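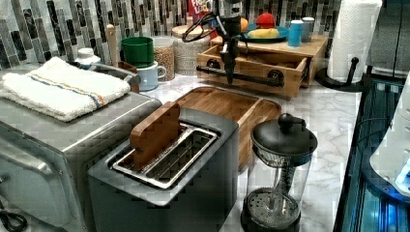 The breakfast counter at Pladberg, with the toaster, French press and toaster oven

Home Projects Updates Contact
Search this site Enter keywords Go

Hi Babatunde,

Quick kitchen update for the Nwankwo grant! The counter is finally coming together, and I'm so happy with how the white and gray works against that mosaic tile (I know, I fought you on the tile in October, you were right). The toaster oven has the left end, with a folded towel on top for now, and that towel needs a proper hook before we open. I like the bamboo-look tray behind the toaster, though I'd turn it straight.

Still to do: two more shelves, plus labels for the mugs. Gollus sent their bill for the shelving, number 1002, and I've passed it along to Homero. We have three breakfast mornings penciled in, more on those once the shelves are up.

Last updated 6th December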